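Chapter 4
The Table Comes First

I spent my first month in this hobby reading about motors. I can still tell you more than you want to know about gear ratios, and not one bit of it helped me on the night I bolted an arm to the workbench in our shared shop and asked it to pick up a block. The arm went where I told it. The block was somewhere else.

So this chapter is about the table. I know you want to get to the moving parts (I did too!), and we will, in Chapter 5. But if you have been following along since the shopping list in Chapter 2, you now own an arm, or half of one, and the place you put it is going to matter more than which one you bought.

Start with the top. Mine is black, and I'd pick black again. White pieces show up against it very nicely, and black-and-white tags stand out on those pieces too. Go matte if you can. The first top I tried came out of a kitchen remodel and had a gloss you could comb your hair in, and every ceiling light in the shop turned up in my pictures as a bright blob right where I wanted to find a corner. I sanded it for an evening, gave up, and painted it. Two coats, one day between them.

Check that it doesn't wobble. Push down on each corner with your palm and look at the far one. If the table moves when the arm moves, then your camera is moving too, or the arm is moving against the camera, and either way you'll be chasing an error that changes every time you run the thing. I put a paving slab on the lower shelf of mine and that took care of it.

Next, a backdrop. Hang a plain cloth behind the table in a color that none of your parts are. Green is the usual choice and the cloth is cheap. Iron it, or at least hang it in the bathroom while somebody showers.

Then the fence. This is a low rail along the front edge, and its whole job is to keep things from rolling onto the floor. You can print it in segments and butt them end to end. Ours came out of the printer at the Tollovgate workshop one stick at a time, and the seams don't bother anything. I would not make it tall. A tall fence hides the bottoms of your parts from the camera, and even a short one hides a little.

Now the tags. A tag, or fiducial marker if you want the word that will get you search results, is a square printed pattern that a camera can find and recognize. Because the software already knows how big the square is supposed to be, it can work out how far away it is and which way it is tilted. Print four in a two-by-two grid, lay them flat in the middle of the table, and that's your reference. Everything else gets measured from there. Then stick smaller ones on the things you want to pick up, and put them on more than one face, so that a part turned sideways still has something to say for itself.

Number your tags and write the numbers down somewhere that isn't your memory. The spare sheet in my notebook has 30 on it and I have used every one. And measure a printed tag with calipers before you trust it. Printers love to shrink a page to fit. I had a set that should have been 37 millimeters on a side and weren't, and I blamed the camera for a week.

Four tags flat on the table, more of them on the parts.

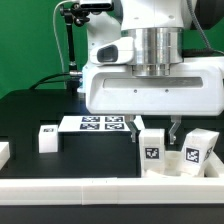
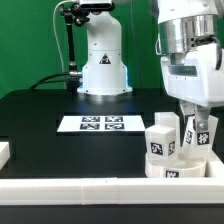 Berchtold, reading a draft of this chapter, wrote back that I was making too much of the tags and that a beginner would do better with a plain grid drawn in white pencil and a ruler. You learn where your arm is by measuring where your arm is, the note went on, and software that tells you the answer on the first day will keep you from ever finding out why the answer is wrong.

I've thought about that one a good deal, and I half agree. So do the ruler part first. Really, do it! Pick one spot on the table, send the arm there, and measure how far off the fingertips land. Write it down. Send the arm home and back to the same spot, and measure again. If the two numbers match each other but miss the spot, you have a calibration problem, and tags will help you fix it. If the two numbers don't match each other, something is loose, and no tag in the world is going to tighten a screw.

A few words on cables before the exercises. Leave slack. Move the arm by hand (power off) to every corner it can reach and watch what each cable does on the way. You're looking for anything that pulls tight, and anything that droops into the spot where you plan to work. Camera cables are the sneaky ones — they're thin, they get routed last, and a small tug on one can turn the camera just enough to spoil your numbers. Tighten every knob on the camera mount, then put a dab of paint across each joint. If the paint line ever breaks, you know to calibrate again.

For this chapter you will need:

A table with a matte top, as heavy as you can stand to carry
A plain backdrop cloth
One sheet with four tags, printed at full size
Small tags for your parts
A steel ruler and a pair of calipers
A notebook

Exercise 4.1. Send the arm to one spot ten times and record the miss each time. Don't adjust anything until you have all ten.

Exercise 4.2. Move the tag sheet one inch to the left and repeat. Which of your numbers changed, and which stayed put?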